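Washing at 30 or 40 for dark T-shirts?

bridunel_lane
Hello all. I moved to Clomley in March and now I have my own washing machine for the first time, a Kinex. The manual says 40 for cotton, but my sister washes all her dark things at 30 and says they keep their colour longer. Which is right? I also don't know how much powder to use, because the water here is very hard.

Skinner21
30 is enough for normal wear. Turn them inside out and don't fill the drum too much.

mossgate
I can't agree with this. I washed at 30 for two years and the shirts started to smell under the arms as soon as I got warm. Now I do 40 and the smell is gone. A little fading is a smaller problem.

Skinner21
Then you used too little powder, or liquid. The temperature is not guilty for everything.

mossgate
I used what the packet says for hard water. Maybe your water is softer than ours.

petra_k29
I am somewhere between you - 30 for most weeks, 40 when I have done sport in them. What spoils the colour most, in my opinion, is drying in full sun. I dry mine indoors and fold them on the table while they are still a little warm from the iron.

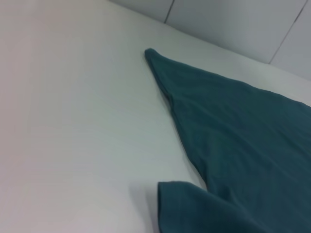

Dark green cloth, on the white table.

bridunel_lane
Thank you, Petra, that is a nice green. Do you iron on the inside too?

petra_k29
Yes, always inside out, and never over a print.

mossgate
Ironing T-shirts! I have no patience for it.

bridunel_lane
I will try 40 on Saturday with the old ones first.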